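Front-loading washing machine

A front-loading washing machine, or front loader, is a clothes washer with a drum that lies on its side and a round door at the front. Clothes are lifted and dropped through a shallow pool of water as the drum turns. The rubber gasket around the opening keeps water in while the door is shut.

Front loaders are widely said to be gentler on fabric than top loaders with a central agitator. The claim is repeated more often than it is tested, and much depends on load size and spin speed.

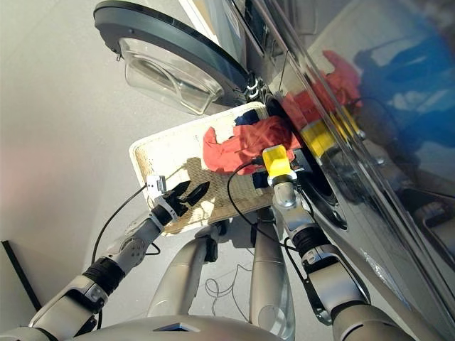 Unloading is usually done into a basket held or set just below the opening. Household manuals praise this as a way to keep clean laundry off the floor, which it does, provided the basket is wide enough. Small items still get left in the fold of the gasket. Funmilayo Iyamu's laundry guide for Anwood advises turning the drum by hand before closing the door, but offers no evidence that this finds more socks than simply looking.

Woven baskets are often sold as letting damp clothes "breathe." Any benefit over the short trip to a dryer or line is doubtful, and a rough weave can snag knits.

See also: Clothes dryer; Laundry basket; Door gasket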